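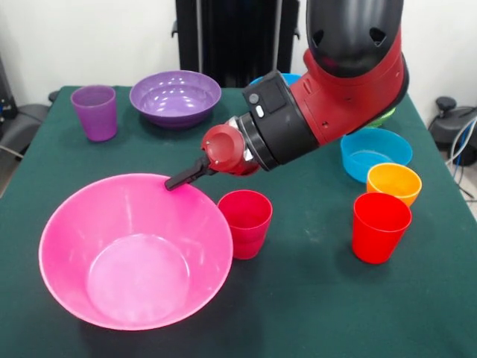
Silldale, February 22, 2019

The residency of the Atville Community Choir entered its final stage today. Rehearsal opened at the appointed hour in the parish hall, under the direction of Albertina Mendes. The second movement of the Skikemach setting was taken at a slower tempo than in November, and the altos were asked to mark their breaths in pencil. The tenors remain short of singers, and two baritones have agreed to cover the upper line until Easter.

Correspondence was received from the Warrier Trust confirming a grant of 500 dollars toward the hire of the organ. A letter of thanks has been drafted and will be sent on Monday.

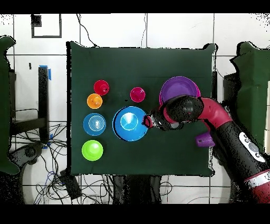
The seating plan for the concert was settled after lunch. Maysoun Haddad proposed that the sopranos stand in a loose column on the left, with the basses grouped at the right, and the proposal was adopted for a trial. The sections will be known by color on the printed plan: red at the top of the column, then orange, light blue and lime green, much as the cups and bowls are set out on the green cloth. The altos have been given light blue and have raised no objection. Copies will be placed in each folder before the next full rehearsal.

The heating in the hall failed again at 5 o'clock, and the evening session was held in coats.

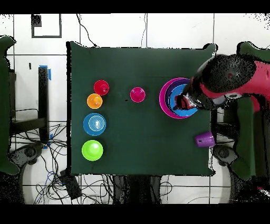 Matters Carried Forward

The missing vocal scores, 21 in all, are to be requested again from the library at Atville. The translation of the closing hymn remains unfinished.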